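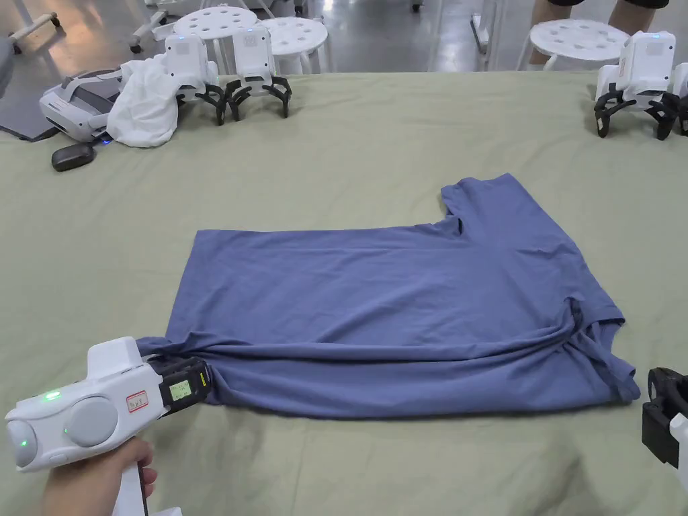 At what age should parents begin to talk with a child about safe behavior online?

Before the child has a phone of their own. Short talks work better than one long talk, and they can start in the first years of school.

Notes for unit 3, Family Counseling, Ívar Kirkegaard

Read Nolte, pages 54 to 61, before we meet. Please mark the part on shame - we will use it in pairs.

When a child tells you about a message that upset them, first thank them for telling. Do not take the phone away in the same moment. Many children stay silent next time if they lose it.

Homework: write a talk between a parent and a child of nine, 2000 words at most. Send it to me before the end of April.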